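Snack boxes, and whether they're worth it

I have never understood the snack subscription thing. You pay somebody 35 dollars to pick out cookies you could have picked out yourself, and then you get to be surprised by them. My sister swears by hers. I think she likes the tape.

So when our game group decided to put together its own swap box for the Flultbridge weekend, I said I'd do the packing, mainly so I could complain about it from close up. The rule is that everyone throws in 2 things they'd never buy twice for themselves. I don't know who came up with that. It rules out pretty much everything I like.

I started with the tall carton of biscuits, the orange and white one, and stood it on end in the box. A shallow box and a tall carton are a bad match. Lay it flat and you lose half the floor, stand it up and it leans. And the juice is the part I really don't buy. Bottles are heavy, and we have juice in Flultbridge.

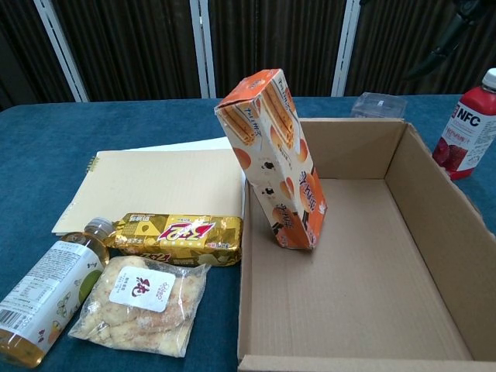 Henok Gudeta wrote back that I was missing the point of the juice, that a box of dry biscuits with nothing to drink is a punishment, and that he'd carry the bottles himself if I was going to be like this about it.

Fine. He can carry them. I still say a deeper box would fix most of this, and I have one in the hall closet from the last time I ordered from Firico. I kept the notebook next to me for writing down who gave what, which I expect to be argued over anyway.

I'll report back in July on whether anyone ate the biscuits.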